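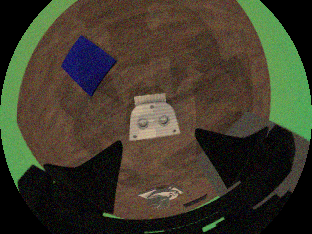
Elfriede Gruber asked, before the first demonstration had begun, whether guests would be shown the simulator or the robot, and whether the two could be told apart by someone sitting at the back of the room. Her question was recorded in the visit log and is repeated in several of the written comments returned afterward. It has been used to organize the present section.

Figure 3. Simulated wrist view used in the first part of the demonstration, with the blue cube on the brown work surface and the two gripper fingers in the lower half.

4.2 Presentation of the simulated task to visitors

The open day was held in May at the Hubmann building and was divided into a morning session for partner institutions and an afternoon session for the general public. Attendance at the door was recorded as 643 persons. Of these, 95 took part in the guided demonstration, which is the only part of the program analyzed in this paper. Guests who passed through the exhibition area without joining a guided group were not asked to fill out a comment sheet.

Each group was first shown the simulated wrist view (Figure 3) on a wall display. The view is circular, as in a wide-angle lens, and the corners of the display outside the circle are black. The guide named the parts of the gripper that are visible from the wrist, pointed out the cube, and stated the task, namely that the cube is to be picked up and placed at a second location. The guide was instructed to use the words "simulated" and "rendered" at least once each before any motion was started. The group then moved to the adjoining room, where the same task was run on the physical arm under the Flutbridge controller.

The order of the two parts was kept the same for all groups. Reversing it for half of the groups would have allowed a cleaner comparison, and this was considered during planning, but the adjoining room could not be reached without passing the wall display. The effect of order on the comments is therefore unknown.

Episodes shown on the wall display were taken from a set of 2406 simulated runs prepared with the Sovitz package. The set includes both completed and failed attempts, and the episode for each group was drawn at random. Guides were not told in advance which kind they would receive. Where a failed attempt was drawn, the guide let it run to the end and answered questions before starting a second episode.

Comment sheets were collected at the exit. Some 60 sheets contained written remarks in addition to the printed rating scale. The remarks were read by two members of the Cirkeo project staff, who worked separately and then met to settle differences. The most frequent subject was the viewpoint. Many guests wrote that they had expected to watch the arm from the side, as in a factory film, and that it took them a moment to understand that the fingers were at the near end of the picture. Several suggested that a small side view be added. A second group of remarks concerned surface texture and shadow, which some guests took as evidence that the display was a live feed in spite of the spoken statement.

These remarks bear directly on the question quoted at the start of the section. A spoken statement made once, at the beginning, was missed by guests who arrived late or who stood far from the guide. For later visits, a fixed text label has been placed under the wall display, and the guide repeats the statement when the group changes rooms. A side view has been prepared but was not ready for use at the time of writing.

The ratings themselves are reported in Section 4.3. They were gathered from guests who chose to join a guided group, and no claim is made that they represent the views of all who attended.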